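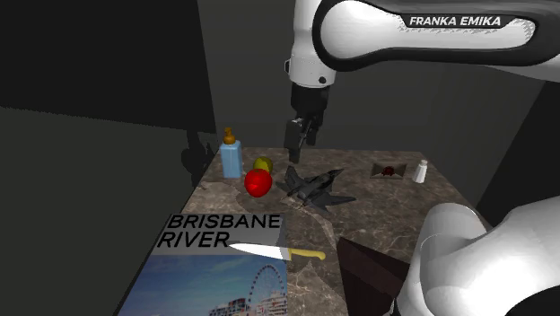 Moulin tomato chutney, did they change the recipe??
Posted by pickledjen, January

ok so I've bought the Moulin tomato chutney from the Jotdale farm shop for years. Opened a new jar last night and it is NOT the same. Thinner, way more vinegar up front, and the onion is cut bigger. Label looks identical except the back says "prepared by Provarton" where it used to say Vorent. Anybody else? Had it with a sharp cheddar and had to scrape it off.

crustandrind
Yep. Same here, two jars, both runny. Figured I got a bad batch.

Old_Mel
Not tasting it myself. Mine is fine. Are you keeping it in the fridge before you open it? Cold kills the sweetness in chutney, always has.

pickledjen
No, cupboard. Same cupboard as always.

benaubert
Benoît Aubert here, I used to do the tastings at the Jotdale shop, left last spring. Vorent made it in small pans, 62 jars to a batch. I was told Provarton does 600 at a time. You can't cook it down the same way in a big kettle, or you can but it takes forever and they won't pay for the hours. So it goes out wetter and they lean on the vinegar.

Old_Mel
"I was told". By who? Bigger batch doesn't have to mean worse. I've put up chutney for church sales in a huge pot, came out thick as jam.

benaubert
By the guy who delivers it. Take it or leave it.

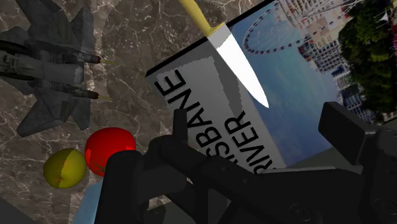

crustandrind
Checked my jars. Old one in the back of the pantry lists tomatoes, sugar, onion, cider vinegar, raisins. New one is tomatoes, spirit vinegar, sugar, onion, raisins. So vinegar moved up to second AND it's a different vinegar. There's your answer I think

pickledjen
Well that explains it. Spirit vinegar is so harsh. Cider has some fruit to it.

Old_Mel
Fine, the vinegar I'll give you. Still say it mellows. Leave it shut for 2 months and try again, any chutney made in a hurry tastes raw when it's young.

hamhockharry
disagree with everybody, I like the new one better. old one was candy. goes great on a ham sandwich now. and its good with the Jotdale blue, cuts right thru the fat

crustandrind
On the blue?? No. Blue wants something sweet. Fig or pear.

hamhockharry
try it before you knock it

pickledjen
Did try it Harry, on a cracker with the blue, and it just tasted like salad dressing. Sorry. Has anyone written to Moulin?
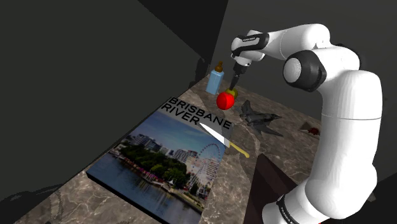
benaubert
I did, back when the label changed. Got a form letter, "same great taste." Worth more people writing, they're small enough to notice. When they dropped the plum one they said they'd need orders for 1,000 jars to bring it back, so they do at least read the mail.

meadowlarkk
Oh I miss the plum!! If you want to rescue the jar you've got, tip it in a wide pan, low heat, spoonful of brown sugar and a handful of chopped dates. Stir till a spoon leaves a track across the bottom. Clean jar, fridge, eat it up in a couple weeks. Not the old stuff but close enuogh for a cheese board.

Old_Mel
Pinch of salt in that too.

pickledjen
Trying it tonight, have dates already. Will write to Moulin as well. Mel I'll put the second jar away like you said and see what its like in March

crustandrind
If anyone spots Vorent jars on a shelf somewhere pls post where. I'd drive.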